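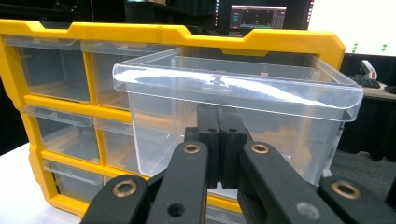
Unit 4: Small-parts storage and the hand-held gripper

Module: Automation at Work
Handout for students, issued 8 May 2025

Purpose of this unit

The unit deals with one ordinary task, the fetching of small parts from a drawer organiser, and with what happens to the people who do that task when part of it is passed to a machine. Students should read it before the seminar and bring written answers to the discussion points at the end.

The case is taken from the Trirkwood stores of Brilla, a firm which repairs and refits laboratory equipment. The stores hold 1324 part lines, of which 804 are kept in clear drawers. Staff at the Karurell depot work to the same system but are not included in the study.

The task before automation

A stores assistant receives a request slip, finds the drawer, pulls it out, takes the parts, returns the drawer and signs the slip. Experienced staff do this quickly and with little conscious attention. When asked to write down how they did it, most left out steps which they had long since ceased to notice: steadying the organiser, easing a tight drawer from one side, checking that a drawer had gone fully home.

These unrecorded steps matter to the designer of an automatic system. They matter equally to managers, who may set staffing levels on the basis of the written procedure alone.

Recording the work by hand

Under the project known as Wan, stores staff carry out the task using a hand-held gripper with two finger pads. The person supplies the judgement and the movement of the arm. The tool limits the grip to what a simple machine could manage. The resulting recordings are used to teach a robot arm the same movements.

Drawer handling was chosen as the first task for the following reasons.

1. The drawers are of a few standard shapes and offer a front wall or lip which two pads can hold.

2. The organiser divides the work into a regular grid, so that each position can be named.

3. Clear plastic is difficult for cameras. The edges of a see-through drawer can be confused with the frame and the other drawers behind it, and bright reflections along the rim change as the drawer moves. Recordings of clear drawers are therefore of particular value.

Students should note the difference between gripping a drawer and carrying it. A drawer held only by its front wall may tip once it leaves its slot. In the hand, this is corrected by the fingers beneath. With the gripper, it must be corrected by the angle of the wrist and the speed of the pull.

Changes for stores staff

Job content. Staff who take part in recording spend part of the shift away from the counter. At Trirkwood the recording team has seven members, and the time is entered separately on the rota. It is not treated as a break from normal duties.

Physical demands. The gripper places a load on the wrist that ordinary drawer work does not. The local rule is a change of hands or of task after each set of recordings. Any member of staff may stop a set without giving a reason.

Skill and recognition. The recordings contain the working knowledge of the people who make them. Staff representatives have asked that this be recognised in grading. The firm has agreed to review the matter in August. Students should consider what form such recognition might reasonably take, and whether a single payment would meet the case.

Monitoring. A recording made to teach a machine could also be used to judge the speed of the person who made it. The agreement at Trirkwood forbids this use. It also requires that names be kept apart from the recordings.

Later duties. Where drawer fetching is automated, staff are expected to move towards checking, restocking and dealing with faults. Such work is less repetitive but also less predictable, and some employees have said that they would miss the steady pace of the counter.

Terms used in this unit

Gripper: a device that holds an object between moving parts.
Linkage: a set of bars joined at pivots, by which movement is passed to the finger pads.
Set: an unbroken series of recordings of one task by one person.
Seated: of a drawer, fully returned to its slot.

Points for discussion

Which steps in your own work, or in work you have observed, would be missing from a written procedure?

Should participation in recording be voluntary where the likely result is a change to the participant's own post?

Who should be responsible when a drawer is returned to the wrong slot by an automatic system that staff have helped to teach?

Written answers should not exceed one side of paper. They are to be handed in at the start of the seminar and will be returned with comments before Unit 5.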